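Sobre el descanso en los viajes de trabajo
12 de agosto de 2023
Categoría: Viajes y hábitos

En el mes de junio tuve ocasión de completar un desplazamiento profesional de 19 días, con motivo de la implantación del nuevo sistema de archivo de Nulteck en varias de sus delegaciones. Recorrí en total 1714 kilómetros por carretera y cambié de alojamiento con más frecuencia de la deseable. Al regreso, varios lectores de este blog me solicitaron que ampliara las notas que publiqué entonces acerca del sueño fuera del domicilio, y a ello dedico la presente entrada.

Conviene precisar, en primer lugar, que no soy especialista en la materia. Las consideraciones que siguen proceden de la experiencia personal y de las conversaciones mantenidas con mi compañera de proyecto, Liudmyla Panasiuk, cuya tolerancia a los colchones ajenos es muy superior a la mía.

La primera cuestión es la ropa de cama. Durante años acepté sin reparo la combinación que ofreciera cada establecimiento. En la actualidad solicito al hacer la reserva un edredón ligero y una segunda almohada, y retiro de la cama todo lo que no vaya a utilizar. La altura de la almohada influye en el cuello más que la firmeza del colchón, al menos en mi caso.
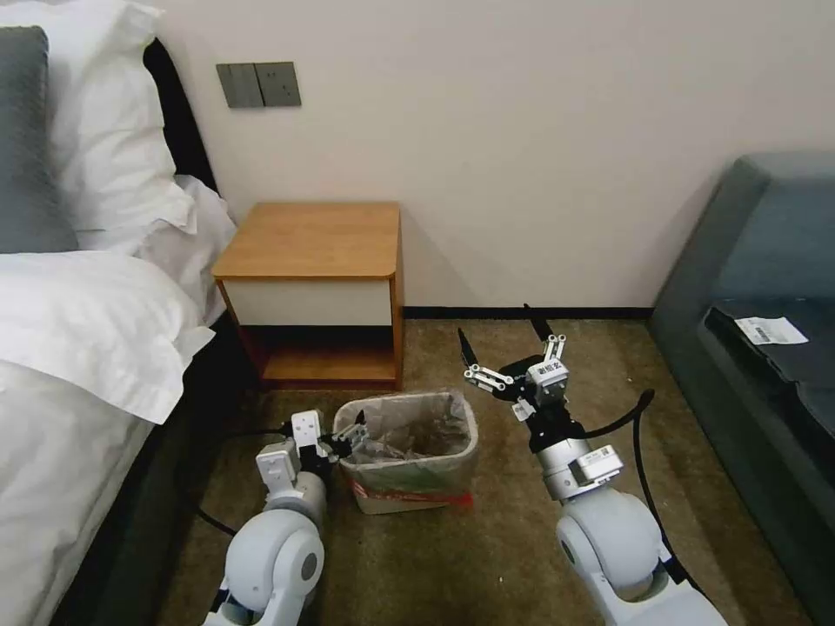 Almohadas blancas, edredón blanco y el interruptor doble en la pared.

La segunda cuestión es la iluminación. Recomiendo dedicar dos minutos, antes de deshacer el equipaje, a comprobar qué luz gobierna cada interruptor. En el hotel Kaewkla, donde me alojé durante la primera semana, tardé tres noches en averiguar cómo se apagaba la luz del pasillo de entrada – y lo hice preguntando en recepción, con el consiguiente rubor.

En cuanto al ruido, procede distinguir entre el constante y el intermitente. Al primero acaba una por habituarse; el segundo exige tapones. Los míos son de silicona, de la marca Andale, y los repongo antes de cada viaje largo. Solicito asimismo una habitación alejada del ascensor, petición que suele atenderse si se formula por escrito y con antelación.

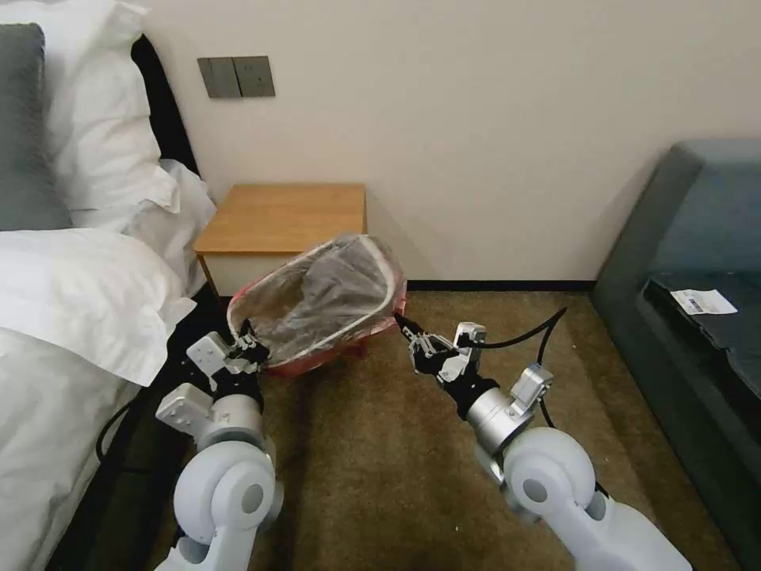

Mención aparte merece el horario. Roksolana Zhuravel, responsable de la delegación de Toma, tuvo la deferencia de trasladar las reuniones a media mañana, lo que me permitió mantener la hora habitual de acostarme durante casi todo el trayecto. Cuando el programa obligaba a madrugar, opté por cenar temprano y prescindir del café de la tarde. El resultado fue desigual: hubo noches excelentes y otras en las que leí hasta la madrugada.

Respecto al gasto, los suplementos por habitación tranquila y desayuno anticipado ascendieron a 897 euros en el conjunto del viaje. La cantidad no es menor y la empresa la asumió solo en parte. Aun así, volvería a abonarla, con la salvedad del desayuno, que en más de una ocasión se redujo a una manzana y un zumo.

Quedan pendientes para otra entrada los trayectos nocturnos en tren, sobre los que he recibido bastantes consultas. Quienes deseen aportar su experiencia pueden hacerlo en los comentarios, que permanecerán abiertos hasta final de mes.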